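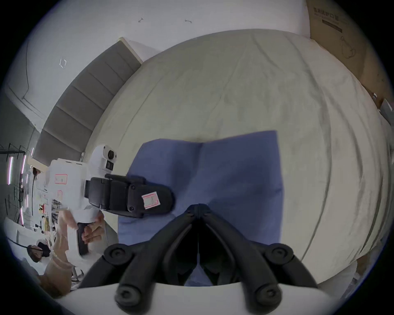
**Can I wash a cotton flat sheet and a linen one in the same load, or will the linen wreck the cotton?**

Same load is fine if both are washed cool and neither one is brand new. New linen sheds like crazy for the first few washes, so give it its own load until the lint trap calms down.

That was my sister-in-law's question and my reply to her, and I'm pasting it in so you know I'm not a total beginner, because now I have one of my own that I can't answer and it's driving me nuts.

I bought a set of cream sheets from Wornlow last spring, 100% cotton percale, and I loved them. Crisp, cool, all that. But over the winter they've turned kind of... waxy? They look clean when they come out of the dryer, they smell okay for a night, and then by the second night there's this stale smell, like a closed-up closet. The pillowcases are the worst. And my towels have started doing the thing where the water just sits on top of you and gets pushed around.

What I use: regular liquid detergent (I fill the cap to the top line), a glug of fabric softener, warm water, normal cycle. Front loader, a Gatberg, five years old and no problems so far. Our water is pretty hard, there's white crust on the showerhead all the time. I've tried more detergent. I've tried a scented booster, which made everything smell like stale closet plus flowers.

Do I need new sheets? I really don't want to pay for new sheets!

posted by **percale_patty**, Jun 21, 2018

---

**Hajar Saber**

Don't buy new sheets! You've got buildup, and it's pretty fixable. I had the same thing two apartments ago and I threw out a whole set of good towels before my aunt set me straight, which still bugs me.

So you have hard water, a full cap of detergent, and softener on top. The minerals in the water tie up part of the soap, and what's left doesn't rinse out well in a front loader (they use so little water), and then the softener puts a coating over everything. Body oil gets stuck in there and goes stale. Adding more detergent makes it worse, unfortunately, and I say that as somebody who also added more detergent.

What I'd do this weekend:

1. Wash the sheets normally one time with no softener and half the detergent you've been using.
2. Fill the bathtub with the hottest water the care tag allows. Put in a quarter cup each of borax and washing soda and a quarter cup of powdered detergent. Stir it until you can't feel grit on the bottom.
3. Put the damp sheets in, push them under, and leave them until the water is cold. Four hours is plenty. I poke mine with a wooden spoon whenever I walk by.
4. Drain, wring, and run everything through the washer on a plain rinse with no soap at all. If you see suds, run another rinse.

The water will be gray. Some of that can be loose dye if you put colors in, so keep the creams by themselves and do towels as a separate batch. Don't do this with silk or wool, or anything you're scared of losing.

After that, go down to two tablespoons of detergent for a regular load and skip the softener forever. If you miss the soft feeling, half a cup of white vinegar once in a while in the rinse is okay, but check your machine's manual first, as some makers don't like what it does to the rubber. NEVER vinegar and bleach together, please.

Oh, and clean the washer! Wipe inside the folds of the door gasket, pull out the soap drawer, and look up into the slot where it lives. Mine had black gunk up there. Then run the hottest empty cycle it's got, and leave the door open a crack between loads.

One more thing, look up your town's water report and see what it says for hardness. If it's really high, powder detergent is usually a better bet for you than liquid.

---

**dougfromthehill**

softener is a scam, quit using it. also get wool dryer balls. I got mine from Vokance and they're ok, the cat took one

---

**Mrs. Tillery**

I agree with most of what Hajar wrote, but I'd go easy on the bathtub soak for percale. Once is fine. I got carried away and did it every month, and the hem on my favorite top sheet went all to threads. My sheets were old by then, so maybe it was coming anyway, but I only do it a couple of times a year now.

What helped me most was smaller loads. I used to cram the king sheets, the mattress pad and four towels in together and they'd come out in one big rope with dry spots in the middle. Sheets by themselves now, with an extra rinse. It takes longer and I grumble about it.

I also switched to the unscented powder from Wannasri. I can't swear it cleans any better, but with no perfume I can tell when something isn't clean, so I catch it sooner. And wash the pillow protectors! I forgot mine for a whole winter and couldn't figure out why fresh pillowcases smelled by morning.

---

**percale_patty**

Okay, did the tub thing. The water looked like dishwater, it was disgusting and I made my husband come look. Sheets feel like sheets again and I'm on night three with no closet smell. Towels are going in tomorrow. The soap drawer slot was bad, Hajar, I had to use a toothbrush. Mrs. Tillery, the pillow protectors are in the wash right now, and I'm not telling you how long it had been.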